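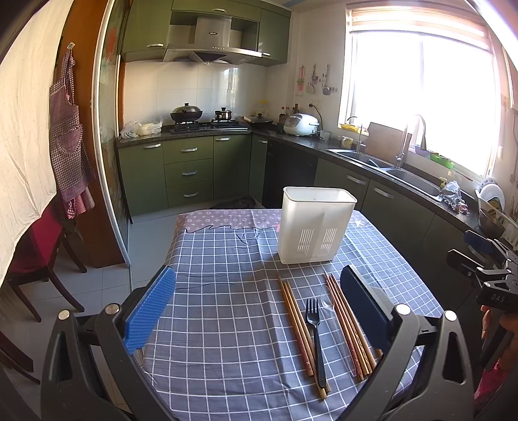 **件名:** 食卓の箸・フォーク片付けタスクで、エピソードが取り込み時に大量に弾かれる
**対象:** Orby 取り込みサーバー、Soron(軌跡推定)、手持ちグリッパー
**現場:** Emudby 宅内収集
**データ利用側:** Cisternas 学習チーム
**優先度:** 中 → 高(追記6で変更)
**担当:** Lewis Baird
**状態:** 対策適用済み、経過観察

## 起票内容

Emudbyの家庭で収集している「食卓のカトラリーを白い水切り立てに入れる」タスクについて、アップロードした490エピソードのうち115エピソードがOrbyの取り込み時に「rejected」になった。同じグリッパー、同じ作業者で収録した別タスク(流し台まわり、引き出しの開閉)では、弾かれるものはほとんど出ていない。

管理画面に出る理由は次の二種類。

- `pose_discontinuity`
- `width_unreliable`

両方が付いているエピソードもある。現場側では収録中に異常を示す表示は出ておらず、作業者も普段どおりに終えたと言っている。動画を再生しても映像は途切れていない。

教えてほしいこと。

- 弾かれた115エピソードは救えるか
- 救えない場合、撮り直しはどの条件で行えばよいか
- 現場で収録直後に判定する方法はあるか

撮り直しの予定を組む都合で、二つ目の回答を先にもらえると助かる。

## 追記1(担当・Baird)

受け付けた。まず現場に次の情報を依頼した。

1. 弾かれたエピソードと通ったエピソードのIDを、同じ作業者のものからそれぞれ5件ずつ
2. テーブルに何を置いているか。箸の種類、フォークやスプーンの材質、敷物の有無
3. 収録した時間帯
4. 収録前の地図作成(部屋を一周する動作)をいつ行ったか
5. グリッパー幅のキャリブレーションを最後に行った時期

ログはサーバー側で取れるので、現場から送る必要はない。元動画は削除しないこと。rejectedになったものも保管領域に残っているが、端末側の原本があるほうが確認が早い。

## 追記2(現場)

回答。

- IDは共有フォルダの一覧に記入した。
- 置いているものは、明るい色の木の箸、赤茶色の箸、黒いプラスチックのフォーク、透明なプラスチックのスプーン。入れる先は白いプラスチックのカトラリー立て。
- テーブルには灰青色の地に白い格子柄のクロスを敷いている。奥側には別の柄のクロスが重なっている。家の人が普段使っているもので、そのまま使っている。
- 時間帯は朝から夕方までまちまち。流しの上の窓はブラインドを上げた状態で撮っている。
- 地図作成は朝に一度。昼の休憩後はやり直していない。
- 幅のキャリブレーションは6月に入ってからはまだ一度。

作業者への指示文も貼っておく。

> テーブルの上の箸、フォーク、スプーンを、一本ずつ、または一膳ずつつまんで立てに入れる。全部入ったらグリッパーを開いて手前に戻し、停止ボタンを押す。

「一本ずつ、または一膳ずつ」のところは作業者によって分かれている。ここが原因になることはあるか。

## 追記3(担当・Baird)

一本ずつか一膳ずつかは、今回の二つの判定には関係しない。ただし学習側で問題になる可能性があるので、Cisternasに別途確認する。

先に弾かれた側の5件を見た。ログの要点だけ抜き出す。

```
[soron] map loaded
[soron] tracking ok
[soron] inlier ratio low
[soron] relocalized (source=table_region)
[soron] translation step exceeds limit
[orby] mark: pose_discontinuity
[orby] width: marker contrast low (side=R)
[orby] mark: width_unreliable
```

`relocalized` の直後に `translation step exceeds limit` が出る並びが、5件すべてにある。Soronが位置を一度見失い、復帰したときに少し離れた場所にいると判断している。軌跡の上ではグリッパーが横に飛ぶ。飛んだあとは、その位置を基準に滑らかに動き続ける。動画だけを見ても気づけないのはそのため。

飛ぶ方向を調べたところ、ほぼテーブルの面に沿っていて、高さはあまり変わらない。飛び幅も中途半端な値が少なく、同じ長さかその倍数に近いところに集まっている。

格子柄のクロスを疑っている。Soronは画像の中の角や交点を目印にして地図と突き合わせるが、格子の交点はどれもよく似ている。グリッパーを下げて画面の大部分がクロスになると、隣のマスと取り違えても辻褄が合ってしまう。

現場に依頼。格子の一辺の長さを定規で測って教えてほしい。何か所か測ること。

## 追記4(現場)

測った。クロスの端と中央でマスの大きさは変わらず、値は共有フォルダの一覧の備考欄に入れた。しわのところは避けた。

もう一つ報告。作業者の一人が、箸をつまむ前に毎回グリッパーをテーブルすれすれまで下ろして、そのまま横に滑らせて位置を合わせている。この人の収録に弾かれたものが多い。ほかの作業者は上から真っすぐ下ろしている。

## 追記5(担当・Baird)

一覧の値と、飛び幅の最も短い集まりが一致した。格子の取り違えで確定とする。

すれすれで横に滑らせる動作との関係も説明がつく。低い位置ではクロス以外のものが視野から減る。奥のカトラリー立て、コンロ側の棚、窓、流しといった、ほかと間違えようのないものが映っている間は復帰しても正しい場所に戻る。低く構えてクロスばかりになり、そこへ横の動きが加わると、どのマスの上にいるかの手がかりがなくなる。

通った側の5件も確認した。こちらでも `inlier ratio low` は出ている。ただ、その時点でカトラリー立てか奥のキッチンが視野に残っていて、`relocalized` の `source` が `table_region` になっていなかった。

暫定の手順を現場へ。

- クロスは外さなくてよい。先にCisternasの意向を確認する。
- 下ろす前に、カトラリー立てが画面に入る向きを作る。
- 低い位置で横に滑らせない。合わせ直すときは一度持ち上げる。
- 地図作成は朝と昼休憩後の二回。部屋を一周したあと、テーブルの周りを手前、左、右から撮る。手前だけで終わらせない。

## 追記6(Cisternas)

学習側から意見。

クロスを無地のものに替えるのは避けてほしい。このタスクは家庭ごとの見た目の違いを含めることが目的で、柄物の敷物がある食卓は実際に多い。格子柄の家を全部外すと、配備先で格子柄に当たったときに困る。

115エピソードの扱いについて。飛びが一回だけで、その前後の軌跡が正しいなら、飛びの手前までを切り出して使う余地はある。ただし、つまむ前に切れてしまうものは要らない。立てに入れる動作まで含まれるものを優先して欲しい。

一本ずつか一膳ずつかは、どちらでもよいが、記録してほしい。今は両者が同じ指示文の下に混ざっていて、二本まとめてつまんだのが意図どおりか偶然か、後から区別できない。

次の学習の締め切りに、このタスクの分を入れたい。優先度を上げてもらえるか。

## 追記7(担当・Baird)

優先度を高に変更した。

続いて `width_unreliable` のほうを調べた。こちらは原因が別にある。

グリッパーの開き幅は、左右の指の内側にあるパッドの縁を画像から拾って計算している。今回の個体は左が青、右が暗い紺色。右のパッドは周囲の黒い指との明暗差が小さく、暗めの画面では縁が拾えなくなる。ログの `marker contrast low (side=R)` がこれに当たる。`side=L` は一件も出ていない。

もう一つ条件が重なっている。赤茶色の箸が右のパッドのそばに来たとき、箸の縁をパッドの縁として拾っている例が見つかった。この場合、幅は実際より狭く出る。指が開いているのに閉じていることになるので、このまま学習に渡すと「つまんでいないのに閉じた」記録になる。Orbyが止めたのは正しい動作。

時間帯との関係も見た。窓からの光が強いと自動露出が画面全体を暗くし、手前の指が沈む。同じテーブルでも、窓が画面に入る向きのときに集中している。

現場への質問。

- 収録アプリの露出設定は自動か固定か
- 幅のキャリブレーションを、窓に向いた状態と背にした状態の両方で行えるか

## 追記8(現場)

露出は自動だった。設定画面に固定の項目はあるが、触ってよいか分からずそのままにしていた。

キャリブレーションは両方の向きで実施した。窓に向いた状態では途中で一度「右側を検出できません」と出て、角度を変えたら完了した。背にした状態ではすぐ終わった。

ブラインドを下ろせばよいのではという意見が作業者から出ている。下ろしてよいか。

## 追記9(担当・Baird)

ブラインドは上げたままで。下ろすと今度は部屋の奥が暗くなり、Soronの目印が減る。収録済みのものとの見た目の差も大きくなる。

露出は固定に変更する。手順は次のとおり。

1. グリッパーを作業時の高さで構え、テーブルの中央に向ける
2. 収録アプリの設定で「露出を固定」をオンにする
3. そのまま指を全開、全閉にして、左右とも検出表示が緑のままか確認する
4. 窓の方向へゆっくり向け、表示が緑のままか確認する
5. 右側が黄色になったら、露出を一段明るくして3からやり直す

窓そのものは白く飛んでもかまわない。指とテーブルが見えていることを優先する。

サーバー側でも変更を入れる。幅の計算で、左だけ確実に拾えているときは左の値から右を補う。左右の指は連動して動くので、片側からでも幅は出せる。これまで補わなかったのは、指が曲がったりパッドがずれたりした場合に気づけなくなるため。補った区間には印を付けて、どこが推定値かCisternas側で分かるようにする。

## 追記10(担当・Baird)

再処理の結果を報告する。

対象は弾かれた115エピソード。Soronには次の変更を入れた。

- 復帰候補がテーブル面だけで支えられている場合は採用せず、テーブル以外の目印が見えるまで待つ
- 待っている間は、慣性センサーの値で短時間だけつなぐ
- つなぎが上限の時間を超えたら、その区間を欠損とする

結果は三つに分かれた。

| 区分 | 状態 | 扱い |
|---|---|---|
| A | 軌跡も幅も全区間で合格 | 通常の取り込みへ戻した |
| B | 途中に欠損があり、前後は合格 | 切り出し候補 |
| C | つまむ動作の最中に欠損、または幅が復元できない | 使わない |

Aが最も多く、Cが最も少ない。一覧は共有フォルダに置いた。区分はエピソードごとに付けてあり、Bには切り出し位置も記入した。

Cに入ったもののほとんどは、追記4にあった「すれすれで横に滑らせる」動作を含む。低い位置にいる時間が長すぎて、つなぎの上限を超えた。上限を延ばせば数字の上では救えるが、軌跡が少しずつずれるので延ばさない。

ついでに、合格済みだったエピソードも同じ設定で再処理した。以前は判定の境目をぎりぎり通っていて、実は一マス分ずれていたものが混ざっていた。Cisternasには該当IDを連絡した。すでに学習に使っている場合は差し替えてほしい。

## 追記11(Cisternas)

差し替えを確認した。ずれていたものは前回の学習に入っていた。箸の手前で指が横に寄る癖が出ていて、データ量の問題だと考えていたが、これが関係している可能性がある。差し替えた版で学習し直してから報告する。

区分Bについて。切り出し位置は問題ないが、カトラリー立てに入れる直前で終わっているものがある。立ての上で指を開くところまで入っていないと使いにくいので、それらはCと同じ扱いにする。

透明なスプーンについて質問。収録映像ではスプーンがほとんど見えない場面がある。深度や物体の位置をOrby側で付けている場合、スプーンの値は信用してよいか。

## 追記12(担当・Baird)

Orbyが付けている物体位置は参考値で、透明なものには対応していない。スプーンの値は使わないこと。グリッパーの軌跡と幅は物体の検出に依存しないので、スプーンをつまむ動作そのものは問題なく使える。

取り込み画面で透明物に参考値が表示されるのは紛らわしいため、非表示にする変更を開発に依頼した。本件とは別チケットで追う。

## 追記13(現場)

新しい手順で試し撮りをした。条件は次のとおり。

- 露出固定
- 地図作成は昼休憩後にやり直し、手前・左・右から
- 横に滑らせない
- クロスはそのまま
- 箸、フォーク、スプーンの置き方は毎回変える

午後2時すぎから作業者を交代しながら収録し、全部Orbyに上げた。画面ではすべて「accepted」になっている。中身の確認をお願いしたい。

作業者から出た感想も書いておく。

- 一度持ち上げてから合わせ直すと、一回の作業が長くなる。慣れれば気にならないという人と、まだ気になるという人がいる。
- 箸が寝ていると上から真っすぐではつまみにくい。指を少し傾けてよいか。
- カトラリー立てが画面に入る向きを意識すると、立ち位置がいつもテーブルの同じ側になる。

## 追記14(担当・Baird)

試し撮りを確認した。`pose_discontinuity` は出ていない。`width_unreliable` も出ていない。右側を左から補った区間が短く入っているものはあるが、つまむ瞬間にはかかっていない。

感想への回答。

傾けるのはかまわない。傾けた状態で低いまま横に動かすことだけ避ければよい。箸に対して指をどう当てるかは作業者の自然なやり方に任せる。

立ち位置が偏る件は、手順の書き方が悪かった。必要なのは「クロス以外の動かないものが画面にあること」で、カトラリー立てである必要はない。立てが画面の外でも、コンロ側の棚や流しが入っていれば足りる。加えて、立ては収録の合間に位置を変えることがあるので、目印として頼るには向かない。次のように直す。

> 下ろす前に、棚、コンロ、流し、窓枠など、動かないものが画面の奥に入っていることを確認する。立つ位置はエピソードごとに変えてよい。

窓枠は露出を固定すると白く飛ぶことがあるが、枠の外側が残っていれば使える。

## 追記15(現場)

手順書を差し替えた。作業者全員に口頭でも伝えた。

指示文も二つに分けた。

> 指示文1:箸は一本ずつつまんで立てに入れる。フォークとスプーンも一本ずつ入れる。
>
> 指示文2:箸は一膳まとめてつまんで立てに入れる。フォークとスプーンは一本ずつ入れる。

収録アプリでは、開始前にどちらかを選ばないと録画できないようにした。一膳のつもりで一本しかつまめなかった場合は、残りを続けて入れ、メモ欄に「分割」と書く。失敗として破棄はしない。これでよいか、Cisternasに確認したい。

## 追記16(Cisternas)

それでよい。「分割」のエピソードは復帰動作の例として使いたいので、破棄しないでほしい。落とした場合も、テーブルの上なら拾って続けること。床に落ちた場合はそこで停止して、メモ欄に「床」と書く。

収録済みの分については、こちらで動画を見て指示文1と2に振り分ける。混在しているエピソードは指示文を空欄にして別に置く。

## 追記17(担当・Baird)

対応をまとめておく。同じ症状が別の現場で出たときは、まずこの表を見ること。

| 症状 | 確認するところ | 対処 |
|---|---|---|
| `relocalized` の直後に飛ぶ | `source=table_region` か。飛び幅が柄の間隔と合うか | Soronを新設定で再処理。低い位置での横移動をやめる |
| `marker contrast low` が片側だけ | パッドの色と指の明暗差、露出設定 | 露出固定。両方の向きで幅をキャリブレーション |
| 幅が実際より狭く出る | パッドのそばに細長いものがあるか | 新しい幅計算で再処理し、補った区間を確認 |
| 午後だけ増える | 昼休憩後の地図作成の有無 | 地図を作り直してから再開 |

四行目は今回の主因ではない。ただ、午前の地図で午後を撮ったエピソードは、復帰の回数そのものが多かった。

起票時の質問への回答。

- 弾かれた分は、区分Aと、Bのうち指を開くところまで残っているものを使う。それ以外は使わない。
- 撮り直しは追記9の露出手順と、追記14で直した文面に従う。クロスは替えない。
- 収録直後の判定は、現在の端末版にはない。Soronの簡易版を端末で動かし、飛びがあれば停止直後に赤い表示を出す機能を試作している。Emudbyの現場で先に試してもらう予定。

## 追記18(現場)

撮り直しを始めた。一件だけ `width_unreliable` が出た。露出の固定を忘れて始めたもので、作業者が自分で気づいて次から直している。該当エピソードは原本を残したまま、Orbyからは取り下げた。

アプリを再起動すると露出の固定が外れるらしい。毎回オンにし直している。仕様か不具合か教えてほしい。

## 追記19(担当・Baird)

不具合。設定の保存対象から漏れていた。修正版を準備しているので、それまでは再起動のたびに追記9の手順2から5を行うこと。手順書の表紙に一行足しておいてほしい。

修正版の配布と、Cisternasの再学習の報告を待って、本チケットを閉じる。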